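June 13, 2024

Quick one as I'm on the 86 and my stop's coming up.

So the old carpet shop on Plullgate is finally going to be something. Cirillo, the bakery people, have taken it. Went past this morning and the boards are down, new window frames in, a bloke on a ladder doing the sign. Only the C and the I so far.

Reshma Moodley from the dry cleaners told me they want to open in October. Sixteen jobs, mostly part time, and she's already sent her nephew in with his CV. Good luck to him.

Mixed feelings tbh. Love their custard buns — had far too many when they were only at the Nulumwood branch — but Primo Bortolotti has been doing bread over the road forever and his rolls are still the best thing on that street. Asked him about it. He shrugged and gave me a loaf. Didn't charge me, so now I feel worse.
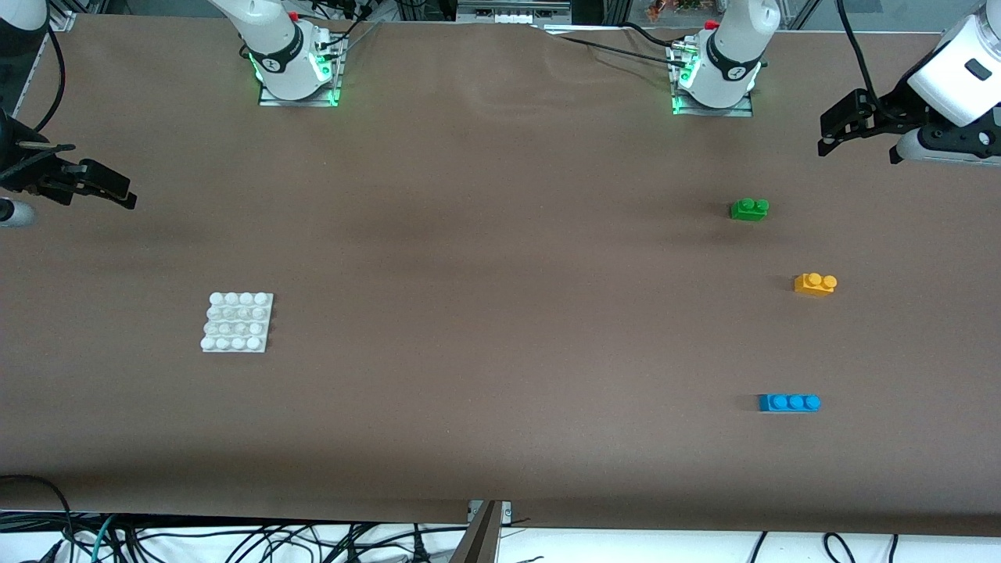 Parking is the other thing. There's hardly any. Sumaiya Khan reckons deliveries will come round the back, via the lane, which is fine untill the bins are out. Then nothing gets through. I've seen a van stuck there for most of a morning.

Anyway the plans are up in the library, by the photocopier. Comments can go in on the form, application number ends 752. Do have a look if you live on the lane side.

Right, my stop. More when the rest of teh sign goes up.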